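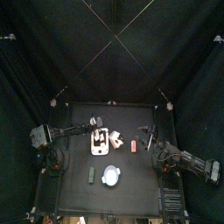
Black curtain around a square table, with two strings crossed against the dark fabric.

Print this page | E-mail this page

Curtaining Off a Work Table
By Noura Matar
26/10/2020

Most advice on blacking out a work table starts with a shopping list, and I don't trust most of it. You'll be told to buy a ready-made tent, or a special cloth with a special name, or a rail system that costs more than the table. I have tried the Kodon tent and sent it back. Plain black curtain does the job if you hang it with care, and hanging it is what this page covers.

What you want is fairly modest: dark on the sides, dark at the back, dark overhead if you can manage it, and a table inside with nothing bright behind it. If somebody promises you total darkness out of cloth, ask to see it with the ceiling light on.

What you need

Black curtain fabric, heavier than you think
A light frame, taller than your tallest piece of work
Small brackets and screws to suit
Strong string
Safety pins or clips
A stepladder and one other person

About the fabric

Hold it up to a window before you pay for it. I don't care what the label says. "Blackout" gets printed on all sorts of cloth, and some of it shows every car that goes by. If you can make out the window frame through one layer, you'll need two.

Matte is better than shiny. Velvet is lovely and collects lint like nothing else, so think about who is going to brush it. I was sold on the idea that the color doesn't matter as long as it's dark. It does. Navy looked fine in the store and turned plainly blue next to a white tray.

Buy wide. A curtain pulled flat and tight lets light in at the sides and shows every crease, while one that hangs in deep folds mostly hides both. Hussam Sleiman, who hung mine, wanted twice the width of each side. I thought he was padding the bill and bought less. I went back for more.

Putting it up

1. Set the table first. Put it where it will stay and mark the floor around the legs. Everything else gets measured from the table, and moving it later means doing all of this again.

2. Fix the brackets. Put them at the corners, then add one in the middle of any long side. The instructions that came with my Pivis frame said the middle one was optional. I wouldn't skip it, as the cloth drags the rail down in the center within a few weeks.

3. Run the strings. Tie two across the top, corner to corner, so they cross. Pull them tight, tie off, wait a day, and tighten them again. There is a good deal of argument about whether crossed string really stiffens a light frame. I doubt it does much. It does hold up a cloth ceiling well enough, and string is cheap. Use black string if you can get it – pale string shows up very clearly against black, and you may find that it bothers you.

4. Hang the back first, then the ceiling, then the two sides. Overlap every join by 6 inches at the least and pin it from the outside.

5. Let the sides lean in toward the table a little if the room is tight. People fuss about getting them dead vertical. I can't see what difference it makes, provided the cloth stays clear of the work and you can still get your elbows in.

6. Trim the bottom last. New curtain drops. Mine dropped almost 17 millimeters in the first month, and Ehsan Pirzada's, which had been cut on the first day, ended up on the floor picking up dust.

The table itself

A dark gray top is easier to live with than a black one. Small black parts vanish on black. Keep the loose bits in a shallow white tray near the middle where you can find them, and keep the number of things on the table down. Some people swear by felt over the whole top, but it holds crumbs and it slides.

Cables should leave at the back, under the cloth. Keep any hot lamp outside the curtain, and keep fabric well away from heaters. I have seen "flame retardant" on packaging with no standard named next to it, and I would not rely on that.

Checking for leaks

Turn on the room lights, get inside, close up and sit for a few minutes. Your eyes need the time. Bright lines will show at the joins and along the floor. Pin those. Pinholes overhead can be left alone unless they land on your work.

Upkeep

Brush the folds downward once a month. Check the knots when you do it. Wash one panel before you wash the rest, whatever the care tag says, and dry it flat if you have the room.

Print this page | E-mail this page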